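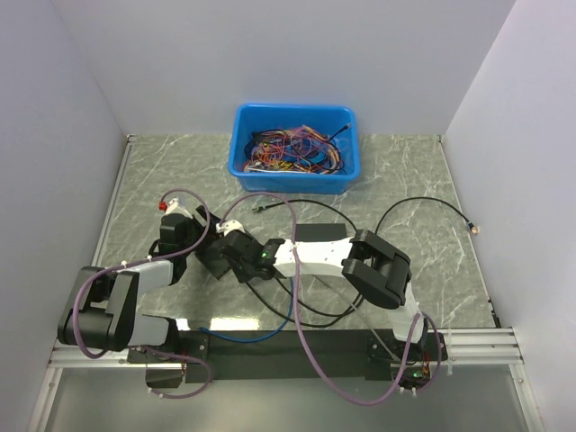 4. Recording your wire-sorting examples

By now you've got both arms bolted down and they've passed the wake-up check in section 3. This is the part I like best, where you get to show them what you want! Our task on the Etodik bench is passing a single wire from one gripper to the other, and we need 80 good examples before Nandini will start a training run (she's firm on this, I've tried).

4.1 Before you start

1. Leave the blue bin towards the back of the tabletop. A bit right of centre is fine. You can turn it slightly between examples, and please do, or the model learns one bin position and nothing else.

2. Don't tidy the wires in the bin. I know, it's tempting. We want the tangle, all the colours looped over each other.

3. Follow each purple cable with your finger from the gripper back down to the rail. You want enough slack for the arm to reach the bin without the cable pulling tight.

4. Look for the green light on the little board at the foot of the right arm. If it's off, go back to 3.2.

Caution: keep your hands and sleeves off the tabletop once you've pressed Record. The arms copy the hand controls straight away and they don't know you're there.

4.2 Recording

5. Bring the two gripper tips close together over the table, left of centre, and hold for 2 seconds. Every example starts from this pose.

6. Press Record, then reach for one wire with the right arm. Go slowly. If you come up with three, put them back and try again without stopping, as Prakash found those recoveries really useful in the December set.

7. Pass the wire to the left gripper, let go with the right, and press Stop.

8. Type a short name for the example and mark it Keep or Bin it. Be strict with yourself!

Note: a recording stops by itself after 61 seconds. If you keep running into that, have a cup of tea and come back to it.

Note: shiny spots on the tabletop are all right, but don't move the lamps halfway through a set. Padmavathi lost a whole afternoon to that one.

Once you've got all your keepers, copy the folder to the Sakberg drive and carry on to section 5.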